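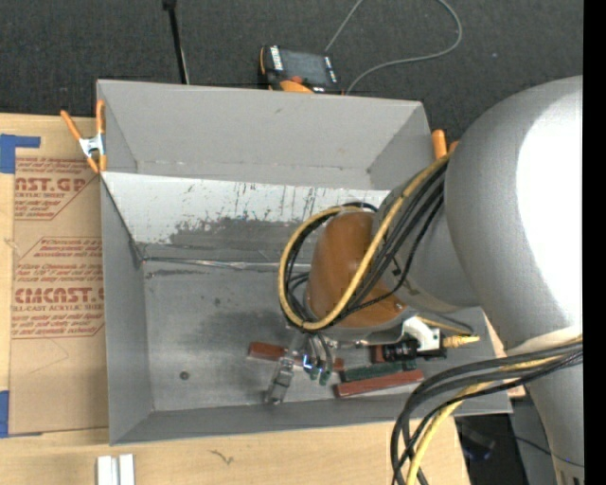 A gray bin on the worktop, scuffed along its far wall.

The review of the September bill at the Prustier Hall has taken longer to prepare than I had intended, and readers who wrote to ask for it have my thanks for their patience. I attended in a private capacity, paid for my own seat, and scored each contest from the fourth row on the east side. The scores given below are mine alone and differ in one case from those of the judges.

The main event was a ten-round lightweight contest between Taha Berrada and Hatem El Sherbiny for the regional belt, which had been vacant since the spring. The hall is licensed for 2,000. The announced attendance was 1,026, a respectable figure for a town that had not staged a title contest in several years. The upper tier remained closed and the sound carried well as a result. Both corners could be heard clearly between rounds.

Berrada is the taller man and boxes from a long stance with the lead hand low. El Sherbiny has always preferred to work at close quarters. In the opening two rounds the distance belonged entirely to Berrada, who scored with the jab and moved to his left before any reply could be made. I gave him both rounds without difficulty. In the third, El Sherbiny began to step inside the jab and place the right hand under the elbow. He was warned once for use of the head. The warning was correct, although I would have preferred to see it given earlier.

The fourth round decided the character of the contest. El Sherbiny landed a short left hook on the ropes with less than a minute remaining, and Berrada took a count of eight. He rose at 4 and used the remaining time sensibly, with his gloves high and his eyes on his corner. The referee looked at him closely and allowed the contest to continue. There was some shouting from the floor seats on this point. In my view the official acted properly, as Berrada answered when spoken to and walked forward on request.

From the fifth to the seventh, El Sherbiny pressed and Berrada held more often than he should have. I scored the fifth and sixth to El Sherbiny and the seventh even. The final three rounds were closer than the reaction of the crowd suggested. Berrada recovered his jab in the eighth, won the ninth clearly, and was content to move in the tenth, a decision that may have cost him that round on two cards. The verdict was a split decision for El Sherbiny. My own card had the contest level, with the knockdown making up for Berrada's better start, and I do not regard the result as unjust.

The undercard requires fewer words. The Filali gym entered three boxers and won twice, on both occasions on points over six rounds. The welterweight contest was stopped in the second on account of a cut over the left eye, caused by a clash of heads, and was recorded as a technical draw. The heavyweight contest went the full distance at a walking pace. The Prostau club's novice, making his first appearance as a professional, showed a sound guard and very little else, though that is no disgrace in a debut.

Two administrative matters should also be recorded. The first bell rang 60 minutes after the advertised time, and no explanation was given over the public address system. Several families with younger children had left before the main event began. The promoter, Plellel, has handled its previous bills more punctually and would do well to return to that standard. Secondly, the running order printed in the program did not match the order in the ring, so that spectators near me spent most of the first contest cheering for the wrong corner.

The seating on the east side is narrow but offers a clear view of three of the four corners. Those who attend regularly may wish to avoid the first six seats of each row, where the camera platform obstructs the neutral corner. I missed part of one exchange in the sixth round for this reason and have scored it on what I was able to see.

A return contest has been mentioned by both camps, and no venue has been named. Berrada's trainer stated from the ring apron that his boxer would accept the same terms. El Sherbiny asked for twelve rounds. Correspondence concerning my card for the fifth round, about which I have already received two letters, may be sent to the usual address.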